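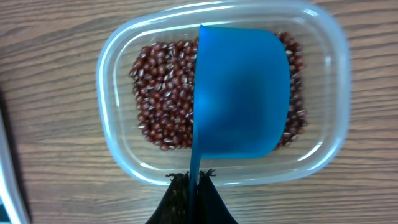

Dried beans do not age evenly. Two lots grown from the same seed can leave the thresher looking alike and, a year later, need very different cooking times. The cause is storage. Adzuki, the small red type with a pale line along the seam, shows the effect well enough that the seed store at Argate uses it as a check crop. A single layer spread on the floor of a clear plastic container, with room left at one side, lets a sorter see color and coat damage without handling every bean. Valdis Mets, who has run the store since its move from Hurngate, says the sorting takes longer than any other job in the building.

Moisture first

A bean in storage trades water with the air until the two balance. At high humidity it takes water on, and the seed burns through its reserves and loses the ability to sprout. If the air is very dry, the coat tightens and may crack when the bean is moved. Argate aims for 12 percent moisture by weight at intake. Lots above that go back to the drying racks. Lots below it are accepted but handled in shallow trays, with no drop from height.

Temperature works on the same processes. Warm, damp storage produces what the trade calls the hard-to-cook defect: the bean takes up water in the pot but the cells stay bound together, and the center remains grainy after a long simmer. Soaking does not fully correct it. The store is held at 4 degrees Celsius for this reason, and bins are brought up to room temperature while still sealed — opening a cold bin in warm air puts condensation straight onto the seed. 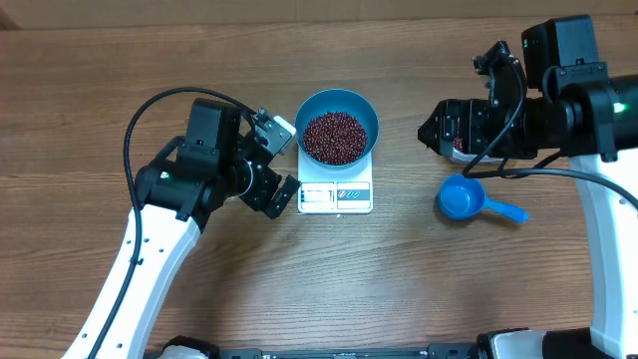 Weight as a record

Each lot is weighed at intake and again in January. The bowl is tared, the beans are added, and the figure goes on the lot card. A gain between weighings points to a leaking seal. A loss usually means a dry room, though weevils will do it too, and the card has a separate line for exit holes.

For sprouting, 100 beans are counted out and rolled in damp paper. Lot 1086, a late-harvest adzuki from Pramovness, is the one Mets brings up most often. It passed at intake and then failed its first January test. The fault was traced to a lid gasket, and the remaining stock was released for cooking instead of seed.

Containers at home

Most of this carries over to a kitchen shelf. Glass or rigid plastic with a tight lid is adequate. Paper sacks are not, except in a dry room and for short periods. Keep the beans away from the stove, write the purchase date on the lid, and do not pour a new bag on top of an old one — mixed ages cook at mixed speeds, and the pot has to run until the slowest bean is done.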